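About Us: The Hand Room at Drurnton

Denberg looks after robots that work in ordinary rooms, the kind with sofas and pillows and sunlight coming in through the window. Our workshop is in Drurnton, and our whole specialty is one machine: the two-armed Clilteck household robot, and above all its hands. We set them up, we keep them running, and when a finger stops doing what it's told we get it going again. We love this work!

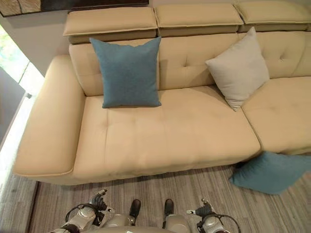
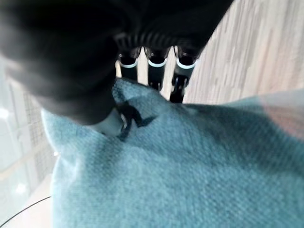 Reading time: 4 minutes

Where we started

Denberg began as a repair bench in a rented garage, with two people, a secondhand lamp and a box of finger joints that didn't move. We took in whatever came through the door – floor cleaners, lawn mowers, a very heavy thing that folded cardboard. Then a Clilteck arrived with a stiff right hand, and we spent a whole weekend with it spread out over the bench and were completely hooked. There is so much going on in a small space: links, pins, caps, tiny screws, and cable that has to bend with the wrist thousands of times without rubbing on anything. By the following June we had stopped taking in mowers.

Today we work out of the old Ogunleye building, where we have one long bench, a parts room, and a furnished room that we use for setup and testing. The furnished room is everybody's favorite. It has the big sectional in it, and yes, visitors do sit down on it when we let them.

How we set up a hand

Every robot that comes to us goes through the same first day, whether it is brand new or back for its yearly service. We start with the power off and move each joint by hand, slowly, feeling for grit or a catch. Then come the screws at the joints, all of them, with a small torque driver (we own 40 bits for it and still can't find the right one on a Monday). Any plastic cap that has cracked gets replaced on the spot.

Cables are next, and we are fussy about cables. The loop at the wrist needs enough slack for the full turn, but if it hangs too wide it will catch on the first chair arm it meets. We turn the wrist all the way in both directions 50 times and look at the loop again. If it has crept, we clamp it a little farther back and do another 50.

Then the power goes on, and we zero the fingers. The thumb is the one that takes patience. A thumb that closes a hair early will push a piece of cloth away before the fingers get down to it, and you can lose an entire afternoon to that. We adjust, try again, adjust, and have coffee.

Why we test on soft things

A metal block is easy to hold. It stays where it is and it has edges. Cloth slides, bunches up and hides its own corners, so a hand that is slightly out of line will show it on fabric long before it shows it on anything hard. For that reason our setup sheet is full of soft jobs: pinch a cloth lying on a table, lift a pillow off the floor, set a pillow against the back of a sofa. The leather on ours is smooth, so a pillow put down carelessly slips, and that tells us plenty about the release.

Floors matter too. Reaching down low asks a lot of the shoulder and wrist together, and faults that never show up at table height like to come out down there. Bright daylight on the floor is another good test for the cameras, so we leave the blinds open and let the morning do its worst.

A full setup sheet has 80 lines on it. Each one gets initials. If a line fails, we fix the cause and go back to the start of that section, even when it's nearly time to go home.

Looking after them

Once a robot leaves us, we see it again after 500 hours of hand use. We clean lint out of the linkages (there is always lint, and it gets everywhere), check the fingertips for wear, swap the wrist cable if the jacket has gone shiny, and run the soft jobs again. Owners get a copy of the sheet with our notes in the margins, plus any worn parts in a bag if they want them. A surprising number do.

We also teach. Twice a month we open the long bench to people who want to learn how to look after their own machine – technicians, students, retired folks with good eyesight and steady hands. You'll take a finger apart, put it back together, and very likely have a pin left over the first time. We keep a jar for those.

Come and see us

The workshop is open weekday mornings, and the side door is the one to use. Bring your robot with its charger and, if you can, a few lines on what it was doing when the trouble began. If you only want to look around and talk about thumbs, that's fine too.

Page last updated May 3, 2023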